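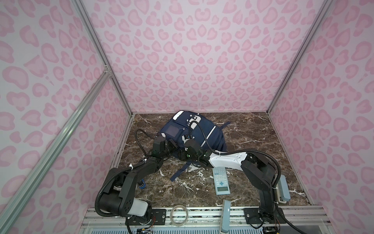 Ticket 3295: Album download stops at track 10
Status: Closed
Product: Trirnside digital store
Opened by: Annick Aubert
Assigned to: Niilo Lappalainen

Annick Aubert, 09:14
I bought the Mostwood album "Cloutier" as a FLAC download. The zip is meant to hold 12 tracks. Mine unpacks as far as track 10 and then gives a "file is damaged" error. Tried twice on Firefox, same result. The MP3 version is fine.

Niilo Lappalainen, 09:49
Thanks. Which unzip program are you using, and what size is the file on your disk?

Annick Aubert, 10:20
The one built into Windows. The file shows as 500 MB exactly.
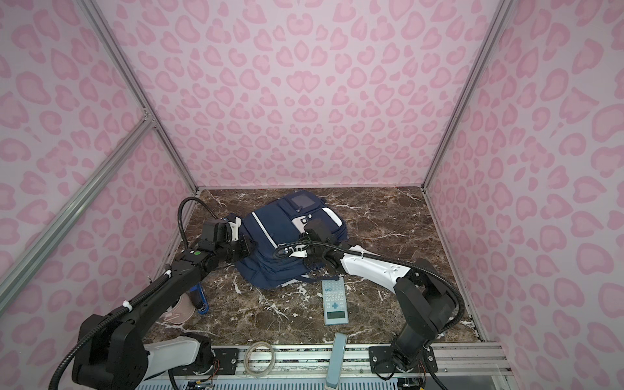 Niilo Lappalainen, 11:05
The full zip should be larger than that. I get the same cut-off on a test account, so the fault is at our end. Passed to Belmiro Seixas in hosting.

Belmiro Seixas, 13:32
Found it. The download server has a size limit per file and the November update put it back to the default. 49 albums are over the limit, all FLAC. Limit raised, cache cleared. Please delete the old zip before trying again or the browser may try to resume it.

Annick Aubert, 15:10
All 12 tracks unpack and play now. The tag on track 11 still says "Nillilville (demo)" but the sleeve lists it as the album version.

Niilo Lappalainen, 15:26
Tags come from the label. I have sent that to Leen Obeidat at Mostwood's label as a separate ticket. Closing this one.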